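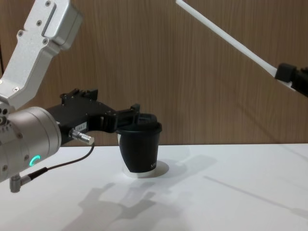

The left arm with its gripper closed on a lidded cup.

Zirken pauses the Somine drink station after a gripper fault

JANDALE, 27/12/2023 - I'm Hashini Pathirana, I run the service side at Zirken, and I'd much rather you heard this from me than from a sign taped to a counter. We've switched off every Somine two-arm drink station in the field, all 60 of them, and they're staying off until a grip fault is fixed. If your morning iced coffee comes from one of them, I'm sorry!

So, what went wrong. Last week at the station in Jandale, the power dropped for a moment while the left arm had hold of a full cup. When the power came back, the gripper should have stayed exactly where it was and waited for a person. It closed instead, at full force, and crushed the cup (an iced latte, large). The lid popped off and the drink went over the counter and onto a customer's coat and sleeve. She wasn't hurt. We've spoken with her twice, paid for the coat, and she's been a lot kinder about it than I would have been.

The same drink made hot would have been a very different phone call, and that's why we didn't wait for a second one.

Asanka Debnath and his team at Debnath, who build the control box for us, had the fault showing up on the bench by the next evening. They ran 900 grip cycles, cutting the power at different points in each one. The gripper closed hard on restart in 223 of them. That is an awful number and I'm not going to dress it up. The box was forgetting the soft grip setting we use for paper cups and going back to the factory one, which is meant for metal parts. We should have caught it in April when we changed the startup software, and our test plan back then only cut the power with the grippers empty. Yes, I've had words with myself about that.
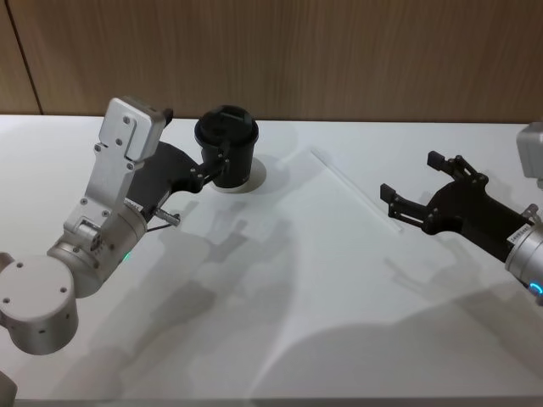

Can I still use the station if a member of staff stands next to it?
Please don't. A person can't reach the stop button fast enough to beat the gripper, so the station needs to stay switched off at the wall until one of our technicians has been out.

The fix comes in three parts. The grip setting now gets saved where a power cut can't wipe it. After any restart both arms hold still until somebody presses the green button on the front panel, and the force limit for cups is going into the gripper itself as well, so the box can't ask for more even if it gets confused again. Gerd Kleinschmidt is redoing the power-cut tests with cups and with straws this time, because a straw being held over a lid is its own little headache. If the arm jerks there, you can tip the whole drink. He wants every step of the order tested, from picking up the cup through to the straw, and he won't let me announce a restart date until he's through. Fair enough.

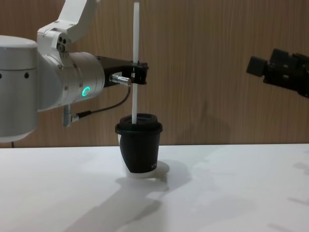
Straw step: the left gripper holds the straw upright at the cup lid.

Now the practical stuff for station owners. Leave the unit unplugged and the shutter down. Don't try to free a cup that's stuck in a gripper, even with the power off, just call us and we'll talk you through it or send someone. You won't be charged rental for any day the station is down, and you don't need to fill in a form for that. Thilini Haque is phoning every site in turn, and if you've got prepaid customers who want their money back, she can sort that on the same call.

We've sent our full test notes to every owner by email. If yours didn't arrive, check the junk folder and then shout.

Press contact: Nimal Barua, Zirken press desk, Jandale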